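Second progress report: the Virág community seed and garden library
To: Kumiko Fukuda, Fornholm Neighbourhood Fund
From: Kinga Katona, coordinator
November 9, 2019

Dear Kumiko,

Thank you again for your patience over the change of reporting dates, and for the kind note you sent after the open day. I read it out at our planning night and it cheered everybody up no end.

When I last wrote, in July, we were still sorting donated seed in my garage and hoping the old reading room would be ready before the weather turned. I'm very glad to say we are in. The shelves are up, the labels are (mostly) in the right alphabetical order, and 97 households have now signed up to borrow seed. We had told you we were aiming for 40 by this point, so you can imagine how pleased we are, even if it has meant a fair bit of scrambling for envelopes!

The beans and tomatoes have gone out fastest, as Imre Fodor always said they would. He has been running the seed-saving evenings and has a lovely way with beginners, especially the ones who arrive convinced they kill everything they touch. We have held four of these so far, and the last one ran well past closing time with people swapping stories about their grandparents' vegetable patches.

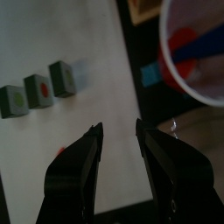
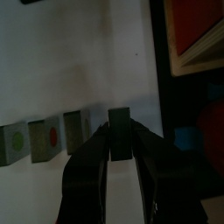
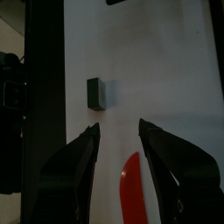 On the money side, we have spent most of the equipment line, and I have attached the receipts in the usual folder. The dehumidifier cost more than quoted, but Engelbert Gisler found us second-hand drawers in good order, and between the two we are $500 under budget. With your approval we would like to put that toward printing the planting calendar in colour, in English and Hungarian, as several of our older members have asked for it.

There is one disappointment to report. The school visits haven't started. Viktória Bíró has been talking with the principal, who is keen, but the timetable was already full when we got in touch and we should have rung sooner. We now hope to begin next term with the younger classes, who can grow radishes on a windowsill and see something for their trouble fairly quickly.

We are also still short of locally grown lettuce and silverbeet seed, so if you know any neighbours with plants bolting in the backyard, please send them our way.

I'll have the next set of figures to you once the membership forms are all entered. Do drop in for a cup of tea whenever you're passing.

Warm regards,
Kinga

Related items
Virág seed library: first progress report
Open day thank-you letter
How to dry and store bean seed
Fornholm Neighbourhood Fund: reporting dates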